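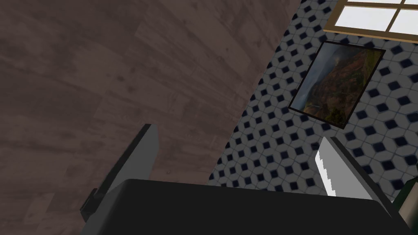 What does a fielding average leave out?
Every ball the fielder never got near. It only marks the plays someone had a fair go at, so a slow shortstop who stands still can end up looking tidier than a quick one who dives for everything.

Baseball by Numbers, handout 3: Fielding and range

I'm starting with this because last time half of you wanted to pick your all-star infield on fielding average alone, and I said I'd come back to it. So, the sum itself first. Add up putouts and assists, then divide by putouts, assists and errors together. Say a shortstop has 315 putouts and assists and 12 errors. That makes 327 chances, and 315 over 327 comes out at .963. Fine. Perfectly respectable for a shortstop, in the sort of league we're using.

Now the trouble. An error is somebody's opinion! The scorer decides whether ordinary effort would have made the play, and scorers differ. I used to score for Lanham in the summers (badly, to begin with) and I know I was kinder to the home side than I should have been. If you look at the Likivley and Vemside sheets in your pack you'll see two scorers with very different ideas of what counts as a hard hop.

Range factor was the early attempt to fix this. Putouts plus assists, times nine, divided by innings played. No errors in it anywhere. You're simply asking how many outs the player had a hand in per nine innings, and I rather like it for that.

It has its own problems though, and I'd like you to have a think about these before April:

A pitching staff that strikes out lots of batters leaves fewer balls for anyone to field.
Ground-ball pitchers make their infielders look busy, fly-ball pitchers do the same for the outfield.
First basemen pile up putouts just by catching throws, so please don't compare them with anyone but other first basemen.

For the exercise, take the Chareonsuk table at the back and work out both figures for each shortstop. Leave out anyone with fewer than 100 innings, the numbers jump about too much. Three decimal places for fielding average, two for range factor. Then rank them both ways and write a paragraph on whichever player moves furthest between the two lists. Do look at the strikeout column before you start writing, it'll save you some crossing out.

Next handout is catchers, where nearly all of this stops working. Bring the passed ball sheet.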